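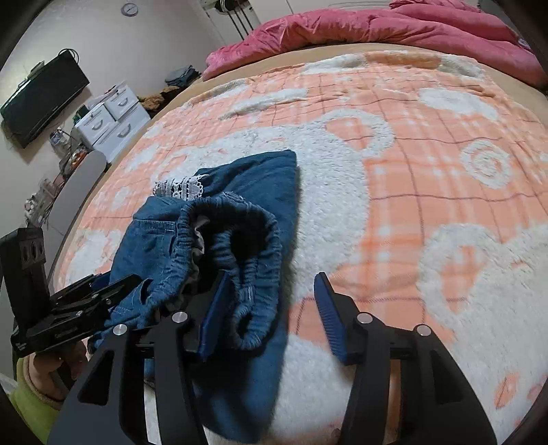

A rule that takes longer to read than the task takes to do will be skipped, one of the Tresell operators told us before we had sat down, and she thought the first version of the house rules had been full of them.

Print | E-mail

Visit to Tresell, Orthorpe: working rules for hand-held gripper recording in homes

Our group went to Orthorpe on a Friday in May to see how Tresell writes and enforces its rules for recording in furnished homes. We had asked for this visit because our own rules were written for a lab bench and do not travel well. Tresell works with hand-held grippers that carry a camera, and the clothing and bedding work is done under a document they call the Foley sheet. It has 14 rules and is kept at each site in a plastic sleeve.

We spent the morning in the office and the afternoon at a home in the Femby district, where garments were being handled on a bed.

What the sheet covers

The first rules deal with consent. The householder signs for each room separately, and a signature for the bedroom does not cover the hallway. Family photographs, mail, prescriptions and screens that are switched on have to be out of view before recording starts. Ordinary clutter stays. Tresell's position is that a shelf with things on it is part of a home, and that clearing it gives you a lab with wallpaper. We agreed with this, although our own sheet says the opposite and will need a change.

The next group is about the hands. Sleeves are allowed but must not reach the finger pads. The operator may not help the gripper with a bare hand once a recording has begun. If a garment slips, it is picked up again with the gripper and the slip stays in the file. Operators are not marked down for slips, and the sheet says so in writing.

Fabric has its own section. Lace and crochet are the main worry, as a pad edge can catch in an open loop. The rule is to close on a solid part or a folded edge where there is one, and to open the jaws fully before pulling away. Elastic waistbands are to be left as they fall and not straightened by hand first. With deep plush underneath, the operator lifts a little and checks that only the garment is held.

When two grippers are in use, the sheet asks for one to hold still while the other moves across. We thought this was too strict for folding, and the site lead did not fully disagree - it is up for review.

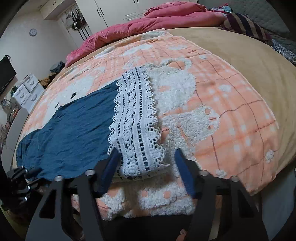 Checking and record keeping

Every gripper is looked over before a shift: pads seated, screws tight, jaws opening and closing without a catch. The check goes in a paper log, with the gripper's number. Pads are replaced after 1000 recordings whether or not they look worn. We asked where that number came from and were told it was a guess that has held up.

The Orthorpe office had 3000 recordings on file from household fabric work when we visited. A reviewer who was not at the site watches a sample from each shift. If 3 in the sample break the same rule, the shift is set aside and the rule is talked through with the operator. Householders can ask for a recording to be deleted, and the request form is on the back of the Foley sheet.

Points to take up at home

- Ask for consent by room.
- Drop our instruction to clear all surfaces.
- Add a section on lace, knits and other open fabrics.
- Start a paper log for the grippers. Ours is a spreadsheet and it is two months behind.
- Ask Tresell for the revised wording on two-gripper work when it is ready.

Parking in Femby is difficult after lunch, so anyone going on the next visit should take the bus from the office.

Print | E-mail

This site uses cookies to remember your settings. By continuing to browse you agree to our use of cookies. Accept | More information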